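# Gripper swap Sunday: the Handix vs. my old Godoy
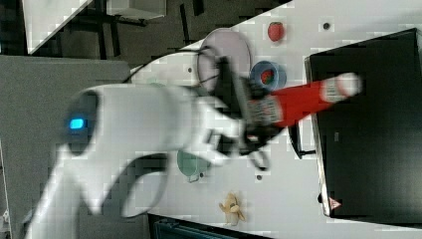 ## Why I bothered

So I've been running the Godoy two-finger on the big white arm since forever, and it's fine! But it drops skinny things. Markers, tubes, anything long and round, it'd pinch them and then the far end would slowly droop until the whole thing rolled out. I finally caved and ordered the Handix (290 bucks, used, from a guy clearing out his garage) and spent all of Sunday bolting it on.

The test is nothing fancy. I put out the play food and the little dishes - strawberry, banana, blue bowl, lavender plate, teal cup - and then something long and red and white to annoy the gripper with. Same pick list for both, same speed, and I let the Gomeo controller shuffle the order.

## How it went

The Handix managed 89 percent on the long stuff over the afternoon, which made me yell loud enough to scare the dog. The Godoy has never come close to that on my table. The fingers close flatter, I think, so there's more of them touching the object and it stays put when the arm swings fast (and I do swing it fast, sorry, I'm impatient).

The plate is another story. Thin rim, flat on the table, and the new fingers are too chunky to get under it. The Godoy wins there, easily.

My other gripe is the cable. It sticks out way more than the old one and loops up over the arm, and I don't love that. I'm going to try a shorter one and maybe a clip on the wrist.

## Settings, if you want them

- Grip force: 1183 in the Gomeo menu (whatever unit that is, the manual won't say)
- Brornow driver, old version - the new one kept timing out on me
- Open width: all the way, every time

Next up is the banana at full speed.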